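The Long Way Back to Drultska

Three rereads in, I still can't put this manga down 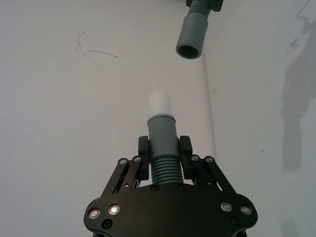 Where should a new reader start with Drultska?

Start with volume 1 and read straight through to the end of the harbor arc, even if a friend swears you can skip ahead to the tournament.

I know, I know, everybody wants the tournament. It has the big splash pages, and it's where Idach finally draws her sword after what feels like a hundred chapters of threatening to. But I skipped ahead my first time (I was borrowing volumes from a library that only had the odd ones) and I spent the whole fight wondering why she was crying. The harbor chapters tell you why. They're slow and full of fish, and I love them so much!

The series began in 1997 and you can tell. Everybody has enormous shoulders, and the early backgrounds are mostly speed lines and smoke. Then somewhere in volume 4 the art settles down, the faces get softer, and suddenly there are whole pages of rain on rooftops with no dialogue at all. My copy of that one is falling apart.

What I keep coming back to is the rivalry. Idach and Mosier hate each other for 20 volumes, and the story lets them be petty about it. They argue over boots. They argue over who gets the top bunk on the ferry. When Mosier takes the blame for the fire at Tavares, he's still mad about the bunk, and that one grumpy panel gets me every time.

The ending is another matter. Fans have been fighting over the final chapter for as long as I've been reading message boards, and the thread I check most often was at 2863 replies last time I looked. Half of them want the gate scene thrown out. I used to be with them. This time through I noticed that Idach leaves her sword on the same pier where she found it, and now I think the gate scene is fine, maybe even good, though the epilogue with the grown-up kids still feels like it wandered in from a different comic.

The anime stops well before any of this, by the way, right as the ferry reaches Tavares. Watch it for the music, then go get the books. I'm on volume 11 again and the boots argument is coming up.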